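제5장 시연으로 가르치기: 손으로 끌기와 원격조작

이 장에서 다루는 것
- 직접교시와 원격조작의 차이
- 시연 한 편의 시작과 끝을 정하는 법
- 나쁜 시연을 버리는 기준
- 기록 양식, 그리고 실습 과제

5.1 들어가며

4장까지는 궤적을 우리가 직접 계산했다. 시작 자세, 목표 자세, 그 사이의 보간. 깔끔하다. 다만 작업이 조금만 복잡해져도 손이 너무 많이 간다. 서랍을 열고, 안에 든 것을 꺼내고, 다시 닫고. 이걸 전부 좌표로 적어 본 사람은 안다. 하루가 그냥 간다.

그래서 보여 주는 쪽으로 간다. 사람이 한 번 하고, 로봇이 그것을 기록하고, 그 기록으로 정책을 학습시킨다. 용어부터 정리하고 넘어가자. 이 책에서 "시연"은 사람이 로봇의 몸을 통해 수행한 작업 한 편을 말한다. 사람이 자기 손으로 하는 것을 옆에서 찍은 영상은 시연이라 부르지 않는다. 그건 9장에서.

시연을 얻는 길은 크게 둘.

첫째, 직접교시. 팔을 손으로 잡고 끈다. 중력 보상을 켜 두면 팔이 가벼워지고, 조작자는 끝단을 원하는 곳으로 밀고 당긴다. 장점은 접촉이 손에 느껴진다는 것. 단점도 뚜렷하다. 조작자의 손과 몸통이 카메라에 찍힌다. 학습할 때는 있고 실행할 때는 없는 물체가 화면에 계속 들어오는 셈이니, 영상을 입력으로 쓰는 정책에는 꽤 곤란하다. 양팔이면 더 힘들다. 사람 손은 두 개뿐인데 팔도 두 개, 그리퍼도 두 개.

둘째, 원격조작. 떨어진 자리에서 리더 장치를 움직이면 팔로워 팔이 따라온다. 화면에 사람이 안 들어온다. 양팔도 된다. 대신 힘 감각이 약하거나 아예 없고, 지연이 있고, 처음 잡는 사람은 깊이를 자꾸 틀린다. 물체 바로 위에서 닫았다고 생각했는데 앞쪽 허공을 집는다. 다들 한 번씩 하는 실수다.

5.2 왜 작은 큐브부터 하는가

이 책의 실습은 탁자 위 큐브로 시작한다. 시시해 보여도 여기서 배울 것이 많다. 평행 그리퍼와 모양이 맞고, 떨어뜨려도 상관없고, 초기 배치를 금방 바꿀 수 있다. 색으로 지시를 줄 수도 있다. "분홍색을 집어라" 같은 식으로.

한 가지 더. 큐브는 방향이 있다. 면과 나란히 잡으면 잘 잡히고 모서리를 대각선으로 물면 돌아가면서 빠진다. 조작자가 손목을 미리 돌려 두는 습관이 있는지 없는지, 여기서 다 드러난다.

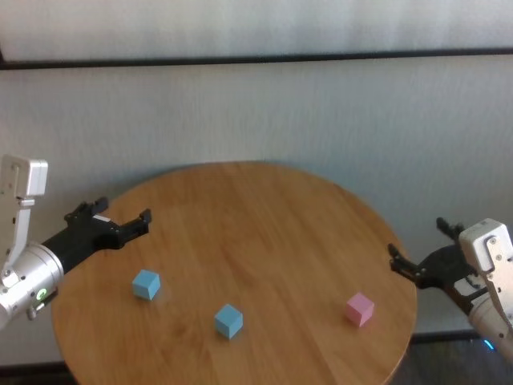

배치를 바꿀 때 흔히 하는 실수는 비슷한 자리에만 놓는 것이다. 본인은 무작위로 놓는다고 생각한다. 나중에 찍어 보면 전부 탁자 가운데에 몰려 있다. 가장자리도 쓰고, 각도도 틀고, 왼팔이 편한 자리와 오른팔이 편한 자리를 섞을 것. 어느 팔로 집을지 애매한 자리는 규칙을 미리 정해 둔다. 규칙이 없으면 같은 배치에서 어떤 시연은 왼팔, 어떤 시연은 오른팔이 나가고, 학습된 정책은 둘 사이에서 머뭇거린다.

5.3 한 편의 시작과 끝

시작 자세는 고정한다. 두 팔 모두 대기 자세, 그리퍼는 열림. 기록 버튼을 누르고 나서 움직인다. 반대로 하면 앞부분이 잘린다. 이건 나중에 복구가 안된다.

끝은 더 까다롭다. 물체를 내려놓은 순간에 끊으면 정책은 손을 떼는 법을 못 배운다. 놓고, 그리퍼를 열고, 위로 빠져나오고, 대기 자세로 돌아온 다음 종료. 여기까지가 한 편.

속도 이야기도 해야겠다. 빠르면 좋다고 생각하기 쉬운데 초보자의 빠른 시연은 대개 흔들린다. 느린 것도 문제. 중간에 멈춰서 생각하는 시간이 길면 그 정지 구간이 그대로 데이터에 남고, 정책도 거기서 멈춘다. 생각은 기록 전에. 마음속으로 한 번 해 보고 시작한다.

5.4 버릴 것과 남길 것

Tirta Gunawan이 Plidberg 실습실에서 처음 모은 시연은 94편이었다. 그중 14편을 버렸다. 이유를 적어 두었기 때문에 지금도 쓸모가 있다. 8편은 종료가 너무 일렀고, 5편은 그리퍼로 탁자를 눌렀고, 나머지 한 편은 기록 도중에 조작자가 작업 순서를 바꿨다.

실패했다고 다 버리지는 않는다. 한 번 놓쳤다가 다시 다가가서 집은 시연, 이건 남긴다. 복구 동작은 일부러 만들려면 오히려 어색해진다. 버려야 하는 것은 따로 있다.
- 탁자나 반대쪽 팔에 부딪힌 것
- 중간에 사람이 손을 넣어 물체를 옮긴 것
- 카메라나 관절 기록이 빠진 구간이 있는 것
- 지시문과 실제로 집은 물체가 다른 것

마지막 항목은 지시문을 고쳐서 살릴 수도 있다. 다만 고쳤다는 표시를 꼭 남길 것.

5.5 기록 양식

양식은 Tonby식이든 Pramanik식이든 상관없다. 부록에 둘 다 실었다. 최소한 다음은 들어가야 한다. 편 번호, 조작자, 지시문, 초기 배치, 사용한 팔, 성공 여부, 비고. 비고란을 비워 두는 사람이 많은데 한 달 뒤에 제일 먼저 찾는 칸이 비고다. "집을 때 미끄러짐" 정도면 충분하다.

조작자 이름은 왜 적나. 사람마다 버릇이 다르다. 위에서 수직으로 내려오는 사람, 비스듬히 들어오는 사람. 섞여도 되지만 섞인 줄은 알아야 한다. Colton 과제(5.8절)에서 조작자별로 나눠 학습시켜 보면 차이가 꽤 크게 나타난다.

5.6 시작 전 점검

비상정지 버튼이 손 닿는 곳에 있는가. 리더와 팔로워의 자세가 맞춰져 있는가. 안 맞은 채로 연결하면 팔로워가 갑자기 튄다. 정말 조심해야 한다. 탁자 주변에 사람이 없는가. 저장 공간은 남아 있는가. 그리퍼를 한 번 열고 닫아 본다. 양쪽 다.

생각해 볼 문제

1. 직접교시로 모은 영상에서 조작자의 손을 지우는 방법을 두 가지 이상 제안하고, 각각의 한계를 써 보라.
2. 같은 배치에서 두 조작자가 서로 다른 팔을 썼다. 두 시연을 모두 남길 경우 생길 수 있는 문제를 설명하라. 지시문을 바꿔서 해결할 수 있겟는가?
3. 큐브 대신 수건을 쓴다면 5.3절의 종료 기준을 어떻게 고쳐야 하는가.

다음 절에서는 리더 장치의 관절값을 팔로워로 옮기는 사상을 다룬다. 2장의 순기구학이 다시 나오니 가물가물하면 먼저 보고 올 것.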